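Canulden Community Help > Household > Laundry and Linen

How do you fold a T-shirt so it stays folded?

Asked 20 Oct 2022, tagged: folding, T-shirts, drawers, despair

I am a grown adult with a mortgage and I can't fold a T-shirt. I can fold one so that it looks folded for as long as I'm holding it. Then it goes in the drawer, I take out the one next to it, and the whole lot slumps like a bad sponge.

What I do at present: hold it up by the shoulders, tuck it under my chin, flap the sides in, drop the bottom half over my forearm and hope. My mother did it this way and hers came out like they'd been ironed by the Navy. Mine come out with one sleeve hanging off the side and the neck somewhere round the back.

The drawer is 10 inches deep, part of a Penry chest we bought when we moved to Padodthorpe, and I've read that you can stand shirts up on end in a drawer like that. I tried. They lay down again. I've also been told to buy a plastic folding board, which I resent on principle, though I could be talked out of the principle.

Plain cotton shirts mostly, all short-sleeved, a few of them old and gone soft. Is there a method that works for somebody with no patience and average hands?

3 answers

Answer 1 (accepted, 65 votes)

Take it out from under your chin. That's most of the answer, but I'll do the rest.

You need a flat surface bigger than the shirt. A bed will do if you've nothing else, but the mattress gives under your hands and you end up chasing creases round the duvet. A table is far better. Lay the shirt out flat with the front facing up, collar away from you, hem towards you, and get the sleeves out to the sides where you can see them. Smooth it from the middle outwards with the flat of your hand. 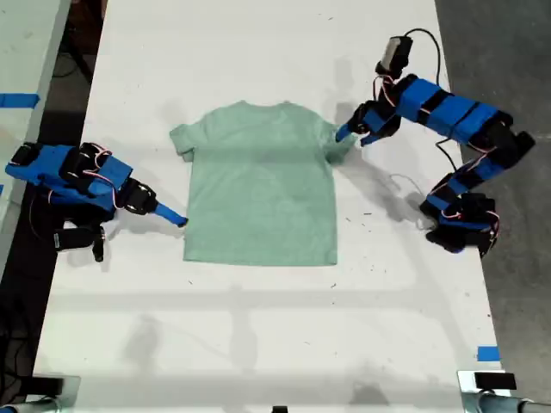
Short-sleeved tee laid face-up on a white table, ready for folding.

A crease across the middle at this stage is nothing to fret over. Stroke it out if it bothers you. You'll be putting another one in fairly soon in any case.

Now turn the shirt over, so it's face down. People skip this and then wonder why the front of the shirt ends up inside the parcel. Keep the collar away from you.

Fold one side in towards the middle, taking the sleeve with it. The line of the fold should run from halfway along the shoulder straight down to the hem. The sleeve will now be sticking out across the back, pointing at the other side like it's giving directions. Fold it back on itself so it sits inside the strip you've just made. Do the same on the other side. You should have a long, narrow rectangle with the collar in the middle at the top. If you've got a long narrow triangle, your fold lines are wandering in at the bottom. Undo it and do them again, it only takes a moment.

Then, for standing up in a drawer: bring the hem up to just short of the collar. Leave a gap of a couple of fingers. Fold that in half, and then in half again or in thirds, depending on how thick the shirt is and how tall you want it. With 10 inches to play with you have plenty of room, so don't fold it down to a pellet.

The test is whether it stands on the table by itself. If it falls over there it'll fall over in the drawer. Usually that means too few folds, or air left in it. Press it flat with your palm after each fold, quite firmly.

Your old soft ones are going to be the trouble. Cotton that's been through the wash 400 times has no backbone left and would sooner be a puddle. Nappy, slightly furry fabric is easier because it grips itself, but thin smooth jersey slides. What I do with the floppy ones is lay them out, then leave them be for a minute before folding, and handle them as little as I can.

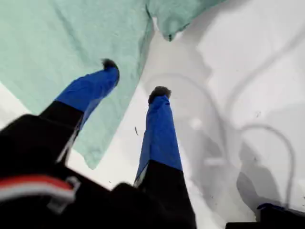 With the really hopeless cases I give up on standing and roll them. Same long rectangle, then roll from the hem to the collar, snug but without strangling it. They go along one end of the drawer and act as a bookend for the respectable shirts.

Last thing: a half-empty drawer will always slump, however well you fold. Put a shoebox in the gap until the next wash comes through. Mine has been "until the next wash" for three years.

Comments on this answer:

- The asker: Did a whole basket on the kitchen table tonight. Eight standing, two in disgrace. The turning over was what I'd been missing. Accepted, with thanks.

- Does the couple of fingers' gap matter? I go right up to the collar and it looks fine to me.

- Reply: If it looks fine, it's fine. With the hem right on top of the neck ribbing I get a fat edge and the thing leans.

Answer 2 (9 votes)

I'd stick up for the folding board. I bought a Udau one at the Canulden market and it has outlasted two irons and a tumble dryer. You put the shirt on it face down, flip the left flap, flip the right flap, flip the bottom, done. Every shirt comes out the same width, so the pile stays square, and you can let children do it because it makes a slapping noise.

Against it: it's too big for any cupboard a normal person owns. Ours lives behind the sofa. It's also no use for anything extra large, where the hem hangs off the end and you have to tuck it up first. And it gives you a flat shirt for stacking, so if you're set on standing them up you'll need a further fold by hand, at which point you may feel your principle had something to it.

A big piece of stiff card the width you want works nearly as well. Lay it on the back of the shirt below the collar, fold everything round it, slide it out.

Comments on this answer:

- Can confirm the slapping noise. Can also confirm it at six in the morning.

- Card version works. I used the back of a calendar.

Answer 3 (-2 votes)

Hang them up. 1000 ways to fold a shirt and every one ends with you digging through the drawer for the one at the back. Coat hangers exist. I haven't folded a T-shirt since I moved in here and nothing bad has happened to me.

Comments on this answer:

- The question says drawer.

- Hangers give me shoulder nipples on all my shirts.

- Reply: Get wider hangers then.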